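My aunt Diane left me her piano and 200 letters, and I only wanted the piano. The letters came in a hatbox tied with kitchen string, and every one of them was from a man named Volker Nolte, who I'd never heard of in my life!

I called my cousin Savita right away. "Oh, Volker," she said, like he was a brand of soup. "He tuned the piano." Well, sure, but you don't write 200 letters to a person about her piano. (I've now read most of them, and I take that back. You can.)

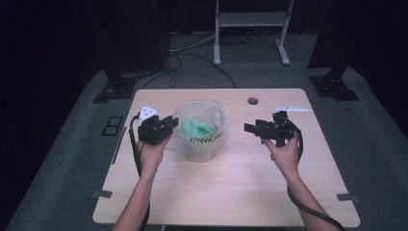 Volker had feelings about the A above middle C. He thought it was lonely. He wrote about it in February with the heat off in his apartment, and he wrote about it again in July, and somewhere in between he started signing off "yours, in tune," which made me put the page down and go stand in the kitchen for a minute. I'd meant to toss the whole hatbox, I really had. I'd pictured the letters going into a little plastic waste bin with a clear bag folded over the rim, on top of some crumpled green thing, and me feeling very grown up and tidy about it. Then I got to the one where he asks her to dinner.

She never told any of us. There's no answer in the box, of course, just his next letter, dated a Monday, and all it says is that the fish was too salty and he'd like to go again.

So I sat down at the piano last night - I don't play, I should say that - and found the A and hit it a few times. It's gone flat. Savita says she knows a guy.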